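Subject: Re: [smallrooms] white bedspreads, hire or buy?

Quick one before the changeover, sorry for the gaps, typing with one hand.

On Monday someone from the coast wrote:

> We have 3 rooms and currently hire everything through Zunby. Sheets fine,
> towels fine, bedspreads awful. They come back grey or they come back as
> somebody else's. Thinking of buying our own white ones and washing in
> house. Has anyone done this and do you regret it? Also what do you do
> about make-up, fake tan, dark clothes etc. And do guests even care if
> there's a bedspread or is it just us?
>
> Also does Findeo let you block a room for a deep clean without it
> showing as booked? Can't find it anywhere.

Yes, done it. Don't regret it. Would do it differently though.

We were with Zunby for years, on the full package. Same story as you, sheets lovely, top covers all over the place. Rang every month. Was told every month it was being looked into. In the end we kept them for sheets and towels and bought our own covers. They will do that, by the way, part package, it's just not on the price list. You have to ask, and then ask again in writing. 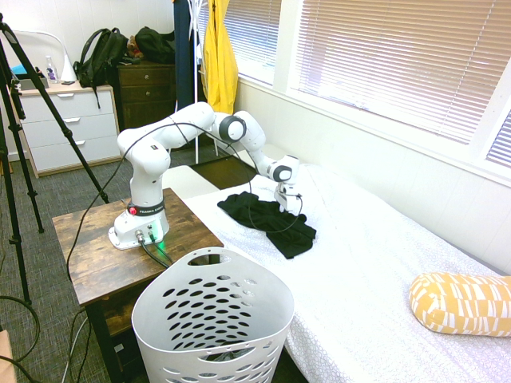 Cost. We paid £1260 for the lot, which was 9 doubles, so three per room. Three is the right number. One on, one in the wash, one in the cupboard for when the wash goes wrong. We started with two per room and it was misery, all it took was one late checkout and I was standing over the dryer at 2pm with people coming up the path. Buy the third set at the same time as well, the whites change from batch to batch and ours don't quite match.

Go heavier than you think but check your machine first. A wet double is a brute. Ours is a 9 kilo drum and takes one cover, on its own, and grumbles. If yours is smaller you'll be at the launderette and there goes your saving.
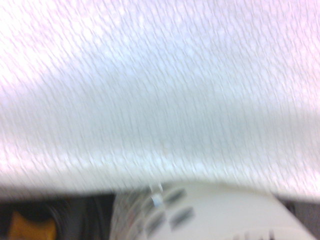 On plain versus patterned, go patterned. We had dead flat cotton to begin with and every crease showed, plus every bobble and every place someone had sat down to do their shoes. Ironing them was hopeless, there's no board big enough and I was doing it on the landing floor. Get a white with a bit of texture to it, small dimples or raised bumps, something along those lines, and you can pull it from the dryer, shake it, put it on the bed and walk away. The trade ones are usually Birnari or a copy. I can't tell the difference after a few washes and I doubt a guest can. Feel it first if possible though, a couple of the samples we got were scratchy as anything.

Washing. What works for us, hard water here:

- 40 normally, 60 if something's happened
- half the powder it says on the box
- no softener, ever, it goes waxy and then holds the dirt
- oxygen bleach in the soak, not chlorine. Chlorine turned one of ours yellow along the fold and it never came out
- dry it properly right through, the edges feel dry way before the middle does

Fake tan: washing up liquid rubbed in dry, leave it, then a cold rinse. Cold!! Mascara the same. Red wine we've had once and that cover now lives in the van.

Dye off dark clothes is less of a problem then people make out. New jeans, yes, and cheap black stuff that's gone on the bed damp. Dry things mostly just leave fluff and a sticky roller sorts that. We did put proper hooks in, plus somewhere to put a case down, and far less ends up on the bed now. Hooks were the best money we spent all winter and they cost next to nothing. 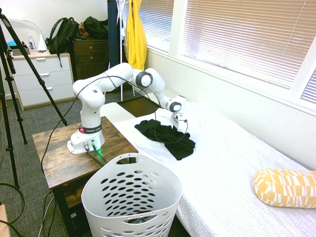

*From the desk at Issa House, also on the December digest*

Pasting the rest from my digest piece to save typing it twice.

Do guests care. Half of them take it straight off and drop it in the corner. The other half mention it in the review. Can't win. But the room looks finished when they open the door and that's the bit they photograph, so we keep them. Older guests like the extra layer too, we get far fewer calls for blankets than we did. Room at the back is always cold whatever we do with the radiator.

White shows everything, which people say as if it's a bad thing. I'd sooner see it. We had a brown patterned throw before and I dread to think.

We make a note each time one gets washed, little tally on the cupboard door. The first to wear out went at 27 washes and that was a seam, not the cloth. Restitched it with the ordinary machine and it's still going.

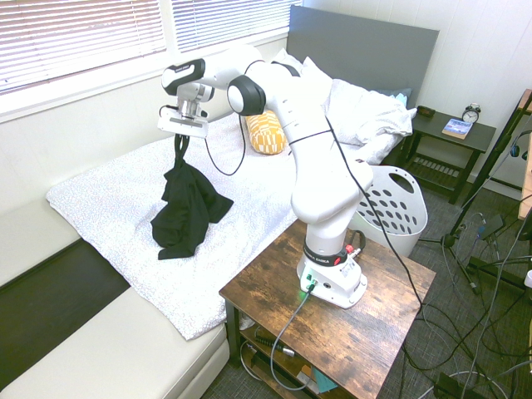 *White cover on the bed, black garment on top, rustic wooden side table.*

Findeo. Yes you can block for cleaning but it's hidden. Go into the room, not the calendar, then availability, then "hold". Calendar will show it striped. It does NOT pass that to the other booking sites for a bit so close it there by hand as well or you'll get a double booking, ask me how I know. It also drops the hold if you change the room rate while it's on. I reported that ages ago.

Do ask Zunby for the part package before you spend anything, and get them to confirm the collection day, ours moved without a word and we had dirty sheets in the hall all weekend.

Got a spare sample cover here if you want to try it in your machine, I'll post it if you send an adress off list. Dryer's beeping, must go.

Issa House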